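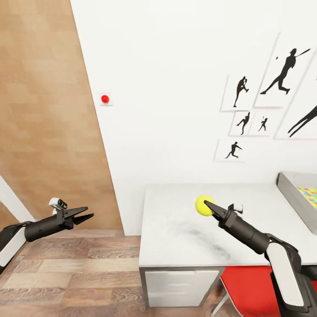

One gripper wide open, the other on the tennis ball.

So I finally watched Sovar! It's the old space show my cousin has been on at me about since November, and I have now gone through all 38 episodes (yes, even the musical one). Most of it holds up better than I expected, but the one I keep chewing on is "The Quiet Season," where the crew lands on Mousavi and finds a farm colony that has voted to forget its own war.

What a setup! Six hundred people, no records, and one old archivist played by Hatem Erraji, who is easily the best thing in it. His speech in the seed vault got me, and I'd happily have taken 30 more minutes of him grumbling at the captain. Instead we get a fistfight on a bridge and a storm that clears everything up.

I also don't buy the ending. The captain reads the names out loud, everybody cries, and off they fly to Anum like they hadn't just blown up a whole town's way of living. Did anyone ask the kids? I wanted a scene with the kids so badly.

Still, seven out of ten from me, and the music is gorgeous. Next up is the Zustton two-parter, which my cousin says I should watch with the lights off.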